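Do power assist wheels need "running in" before a long ride?

Asked by Liliana Ferraro, August 17, 2021
Filed under: Wheelchairs and power add-ons

I've used a manual chair for 16 years and my shoulders are starting to complain, so I've been looking at the Vamow clip-on front wheel. The shop says the battery must be "conditioned" with five short trips before I do anything longer, and they sell a conditioning charger to go with it. It costs nearly as much as my last set of tyres. Sounds like a way of getting more money out of me, but I don't want to ruin a battery either. Has anyone skipped it? I mostly do pavements, one nasty hill and the canal path.

2 answers

Answer 1 (marked helpful by 3 people)

I'd want to see where the manual says that. Not the leaflet from the shop, the manual. I had the same speech when I bought a Marix unit in February and when I asked for the page number it all went a bit quiet. Old lead acid batteries could be fussy. Most of the newer add-ons are lithium and, as far as I know, you charge them with the charger that comes in the box and get on with it. Check which sort yours has before you take my word for it.

Short trips first are still sensible, mind you, for your sake more than the battery's. You need to learn how the thing pulls on a camber and how long it takes to stop. 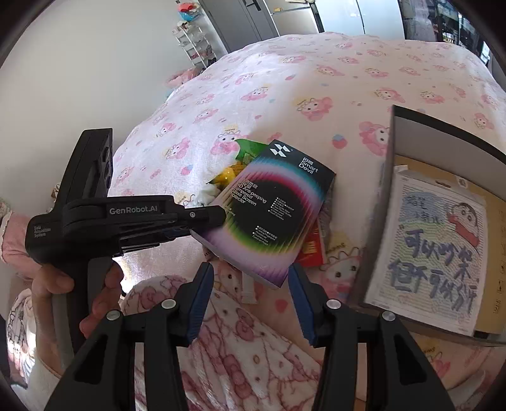
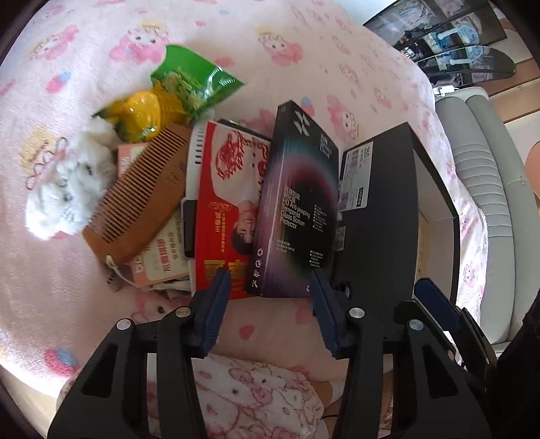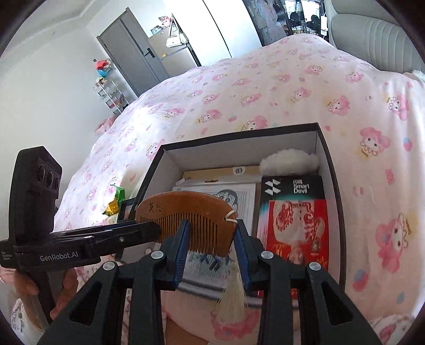 What I would spend money on is a proper fitting. The clamp on mine was set up for a wider frame tube and it crept round on the first hill. Ask them to fit it on YOUR chair, with you sitting in it, and go up a kerb before you pay. If they won't let you do that, go elsewhere. Also ask what a replacement battery costs. The "1000 charges" on the box means very little to me without knowing how far each charge takes you by the end.

Answer 2

never conditioned anything in my life and mine is fine. Its a Groen though so might be different. Wouldn't buy the special charger

Comment from Liliana Ferraro on Answer 1

Thanks. I rang and asked for the page number and they said they'd "get back to me". Still waiting. It is lithium, according to the label. I'm going to try the one at Tinetia as well before I decide - they let you take it up the ramp outside, or so they say.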